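Vitlow vinyl reissue: what changed in the new cut

The second pressing of Zandska's album Sulcombe is now with the plant, and orders open in March. The first run of 500 copies sold through the label's own store and two shops, and several buyers wrote in with the same complaint: sibilance on the last track of each side. The notes below cover what was done about it.

The first lacquers were cut from the same master used for streaming. That file was limited hard, with very little headroom left on the vocal peaks. On a digital release this is a matter of taste. On a record it forces the cutting engineer to drop the overall level or accept distortion toward the center of the disc, where the groove passes under the stylus more slowly and high frequencies are harder to trace. Side A ran long, so both problems landed on the same four minutes.

For the new cut, Warraich Mastering went back to the unlimited mixes. The following changes were made:

De-essing on the lead vocal only, applied to the stems for tracks five and ten.
Everything below 265 Hz on the synth bass narrowed, and the lowest octave summed to mono.
The spoken interlude moved from the end of side A to the start of side B, which shortens side A and allows a wider groove.
Drum samples on track three left as they were. A softer version was tried and the snare lost its edge.

The running order on streaming services stays the same. Only the vinyl has the interlude in its new place, and the labels and back sleeve have been corrected to match. The matrix number in the run-out carries the suffix V2, so copies can be told apart without playing them.

Test pressings came back in one batch. One had a repeating tick on side B that was traced to a mark on the stamper, and that stamper has been replaced. The others were played on three turntables with different cartridges, including a cheap conical one, and the closing tracks held up on all of them.

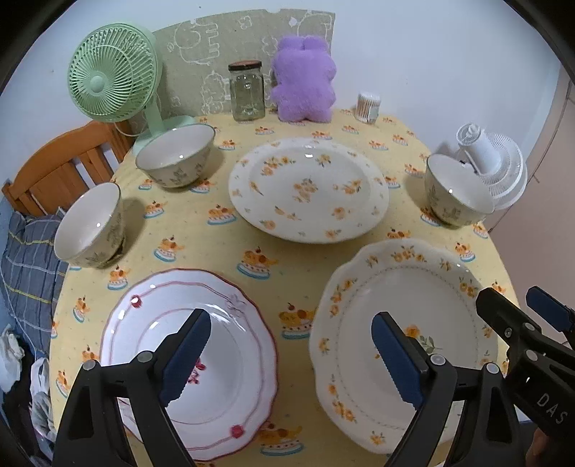 Can owners of the first pressing exchange their copies?

Exchanges are open to anyone who bought directly from the Vitlow store. Send the order number and a photo of the run-out on side A, and wait for a reply before mailing the record back.

The second run is 1,000 copies on black vinyl, with 400 held for shops outside the country. There is no colored version. Sleeves are printed on the same heavy board as before, and the lyric sheet now includes the verse left off the first one. The instrumental version of the album remains digital only.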